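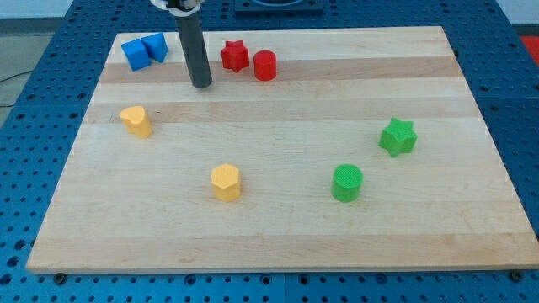 3.2 Collecting the demonstrations

We wanted people to teach the arm the way they might teach a patient friend, so we kept the setup simple and gave everyone plenty of time to get comfortable with it. The person at the controls steers the rod from a small hand controller, and the arm follows along, pushing the colored blocks over the maple board (no grasping is involved, and we came to be rather fond of how much can be done with a good nudge). Kohei Hirano and Wanda Kasprzak recorded most of the 2,155 demonstrations at our Roltville lab, and we owe them a great deal of thanks for their steady hands!

Figure 2. The workspace used for teleoperation. Blocks come in blue, red, yellow and green, and the rod reaches them from overhead.

Each session opened with 19 practice pushes, which we did not keep. After that the operator heard a short request, such as "bring the yellow heart over to the green star," and carried it out at whatever pace felt natural. We left small mistakes and their corrections in the data, and Section 4 looks at what the policy learned from them.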